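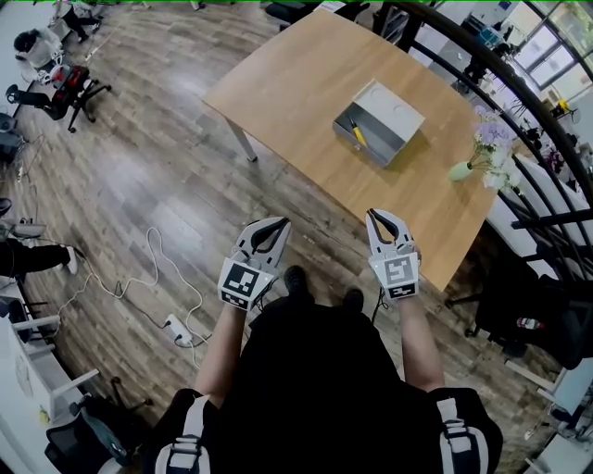
Progress Report No. 4

November
Prepared by Edith Huaranga, Programme Manager, for the Begum Fund

Undamgate Home Repairs Service

The present report covers the second half of the grant year. It should be read with the interim report submitted in the spring, which set out the terms of the service and the reasons for moving its office from Pelar Street to the ground floor of the Hatora building. Matters already settled in that report are not repeated.

Work completed

The service carried out small repairs in 182 homes during the period. Most of the work was of the kind foreseen in the original application: door locks, loose stair rails, dripping taps, window catches, shelving and the fitting of grab rails in bathrooms. Demand for draught-proofing rose sharply from September, as it did last year, and has taken up a larger share of the repairers' time than we had planned for.

Grab rails remain the most common single request from residents over seventy. Under the arrangement agreed with the district nurses, a rail requested on discharge from hospital is treated as urgent and takes priority over the ordinary list. This has worked well for the households concerned, though it has lengthened the wait for others. At the close of the period 35 households were waiting for a first visit. The longest wait was seven weeks, against a target of four. We do not consider this acceptable and our proposals are given under "Next period".

A small number of requests fell outside the scope of the service, chiefly roof leaks and faults in fixed wiring. In 13 cases the resident was referred to the landlord or to the council's housing team, with a written note of what our repairer had found. We have asked both to let us know the outcome, and replies so far have been patchy.

Staffing

Ottar Hovland joined as second repairer in June, filling the post left vacant over the winter. He completed his induction with Ragnvald Sæther and has been making visits alone since the middle of July. Both repairers have renewed their working-at-height and first aid certificates.

The part-time booking post continues to be held by Natnael Jemal. He has introduced a short telephone check on the morning of each visit, to confirm that the resident is at home and that the job is as described. Missed visits have fallen as a result – the repairers report that a wasted journey is now rare – and the check has also brought to light several cases in which a second job could be done on the same call.

Supervision meetings were held monthly, except in August. Sickness absence was low.

Evening sessions

The grant allows for a modest programme of practical sessions for residents who wish to learn simple repairs. Five were held, from 6.30 pm, covering radiators and bleeding valves, hanging pictures and shelves, sealing around a bath, and choosing and using hand tools. The last of these was repeated at the request of the tenants' association.

Attendance was uneven. The session on radiators was full and some people had to be turned away, while the one on bath sealing drew very few. We think the timing was partly at fault, as it fell in the school holidays. Comments left afterwards were favourable on the whole. Two people asked for a daytime session and one thought the handouts were printed too small. The handouts have been reset in larger type.

The sessions are not meant to replace visits, and residents are told at the start which jobs should be left to a qualified person.

Finance

A full statement is attached as Annex A. Spending on salaries and premises was in line with the budget. Materials were overspent by £1245, almost entirely on draught strip, rails and fixings, and reflecting the higher number of urgent rail requests. The overspend has been met from the travel line, where costs were lower than forecast once visits were grouped by street. We ask the Fund to approve this transfer.

The van passed its annual test in October but needed new front tyres. It is now nine years old and the garage has advised that the clutch is unlikely to last another full year. No provision exists for this in the current budget.

Complaints and incidents

Three complaints were received. One concerned dust left in a hallway and was resolved with an apology and a return visit. One concerned the length of the wait. The third related to a lock which the resident believed had been wrongly fitted; Marit Hedlund reviewed the job on behalf of the management board and the lock was replaced at our cost.

There were no reportable accidents. A near miss involving a stepladder on an uneven path was recorded and discussed with both repairers, and the guidance on outdoor work has been amended.

Next period

Between now and the end of March we intend to:

Bring the wait for a first visit back to four weeks, by setting aside two mornings a week for non-urgent jobs.

Agree a standard form for referrals with the council's housing team.

Hold four further evening sessions and one daytime session, subject to the room being free.

Obtain quotations for the repair or replacement of the van and report these to the Fund before the renewal application is submitted.

We would welcome a visit from the Fund's officers in the new year. Mornings are usually best, before the repairers leave for their first calls.

Undamgate Home Repairs Service, Hatora Building, Undamgate | Contact the office | © Undamgate Home Repairs Service | Back to top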